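About Breathnach Benches

Breathnach Benches makes and fits timber-edged worktables for schools, clinics, repair shops and community workshops. We are based in Zelville and have a second, smaller shed in Clovton where the finishing is done. The business started with two people and a borrowed van. There are now 14 of us.

Most of our work is the Grirau table, a plain bench with a pale top and a solid wood edge. It comes in three lengths and two heights. The top can be ordered on its own if you already have a frame you like, and a lot of schools do it that way. We can also supply shelves, drawers and a cable tray to match.

Every edge is sanded and oiled by hand at Clovton. We offer a light, a mid or a dark oil. The colour deepens over the first year or so, particularly near a window, and older tables can be sanded back if you want them lighter again. We charge a flat $200 for that, pickup included, anywhere within an hour's drive of Zelville.

By the end of June we had delivered 1,187 tables. The first batch went to a primary school art room and most of those are still in use – a few have had new tops.
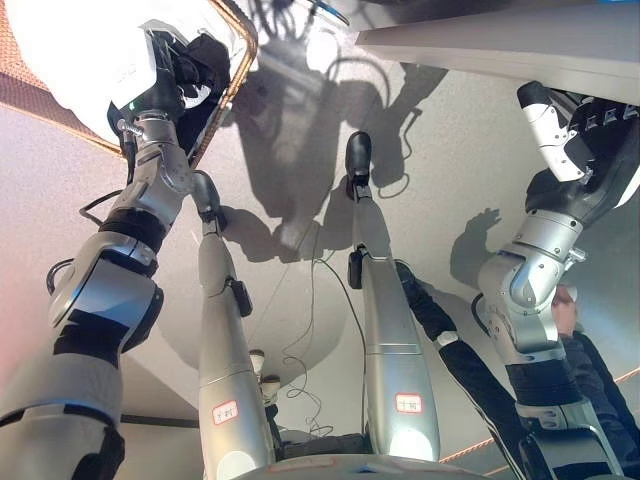 Lead time is normally 6 weeks from deposit. Large orders take longer, and we will give you a date in writing before you pay anything. Delivery is by our own truck. We carry the tables in, level them and take the packaging away with us.

The Zelville showroom is open from 9 am to 4 pm on weekdays. Parking is at the rear, off the laneway. If you are bringing a floor plan, please mark the doors and power points on it – a rough sketch is fine. Colour samples are free to take home.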